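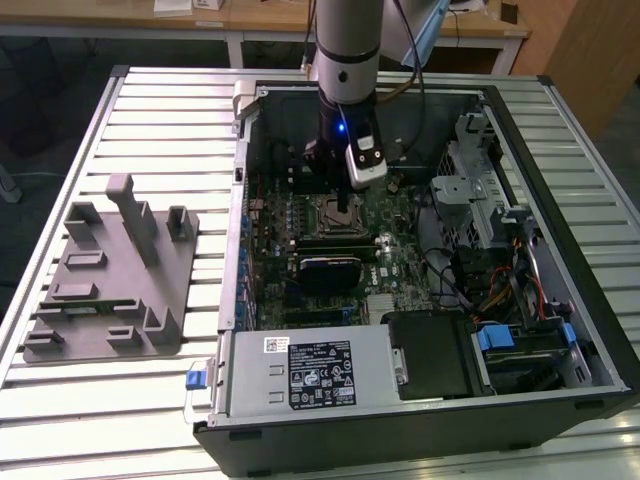 第3回 お手本データの集め方(実習編)

前回は方策の学習の話ばかりで、数式でお腹いっぱいという感想をたくさんもらいました。なので今回は手を動かす側の話をします。題材はPCの組み立て・分解、その中でもCPUまわりです。私はこの作業が大好きで、ついしゃべりすぎるので、時間が来たら止めてください!

まず用語だけそろえましょう。1回の作業を最初から最後まで記録したものを「エピソード」と呼びます。うちの課題セットはKusiaという名前で、今のところ収録が1,028本、そのうち学習に回せたのが939本です。残りは何かというと、途中で記録が止まったもの、操作者が迷って長く静止したもの、それからラベルの付け間違い。最後のは、ほぼ私のせいです(すみません)。

じゃあ失敗したエピソードは捨てるのか。ここは毎年質問が出ます。私の答えは「捨てないで印を付ける」。つかみ損ねてからやり直した記録は、立て直し方を教えるのにすごく役立つんですよ。939本の中にもそういうものが70本入っています。Kedir Tsegayeさんは成功だけで学習させる派で、この件では7月の合宿でも夜中まで言い合いになりました。決着はついていません。

次に視点の話。固定カメラは腕とケースの位置関係がよくわかりますが、指先の細かいところは腕の陰に入りがちです。手首のカメラはその逆で、つかんだものは大きく写るのに、周りの様子がわかりにくい。だから両方を同時に録って、時刻をきっちり合わせます。ここがずれると、あとで本当に泣きます。 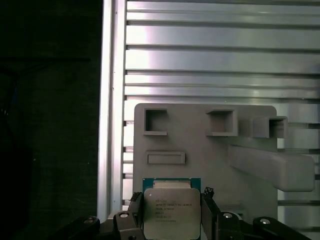
図2 手首側の視点。2本の指でXeonプロセッサを立てて保持。奥は治具のプレート。

CPUは薄い板なので、持ち方が少し傾くだけで、ソケットに置くときの角度が変わってきますよね。操作するときは、つかんだ直後にひと呼吸おいて、手首の映像で傾きを見てください。ただし長く止まりすぎないこと。静止ばかりの記録で学習させると、モデルまでじっと考え込むようになります(去年のAsfaw班がまさにこれで、見ていてちょっとかわいかったです)。

あと、開始位置は毎回ずらしましょう。ケースの向き、部品を置く場所、腕の初期姿勢。全部同じにすると収録は楽なんですが、モデルが場所を丸暗記してしまいます。

次回までの課題
・各班3本のエピソードを収録し、Plusthamの共有フォルダに入れる
・それぞれに「成功」「やり直しあり」「失敗」のどれかを付ける
・判断に迷った箇所があれば、時刻と理由を一行でメモする

メモは雑で大丈夫です。次回はそのメモを持ち寄って、班どうしでラベルを付け比べます。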